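Subject: [Kistarum-data] Produce basket task, target for September
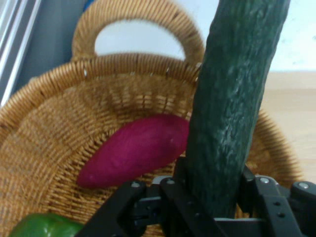
Kuo-hua Man wrote:
> Before the Lisau operators begin, I would ask that we settle what
> counts as a complete example. At Ponce we stopped recording when the
> item left the gripper. Drokgate continued until the arm was back at
> its starting position. The two sets could not be trained together
> without a good deal of trimming.

Thank you for raising this. The Drokgate rule will apply at all sites: recording ends when the arm has returned to its starting position. Ponce is asked to keep its earlier files in a separate folder.

The target is 60 accepted examples per item, with the cucumber, the sweet potato and the green pepper to be completed first. Lisau has submitted 58 for the cucumber — 4 of these are under review for missing wrist video and should not be used until cleared.

Operators should change the position of the basket after every 3 examples and note the change in the log. Failed grasps are to be kept and labeled as failures.

Questions on labeling may be sent to this list by noon on Saturday.

Data Collection Office
Kistarum Project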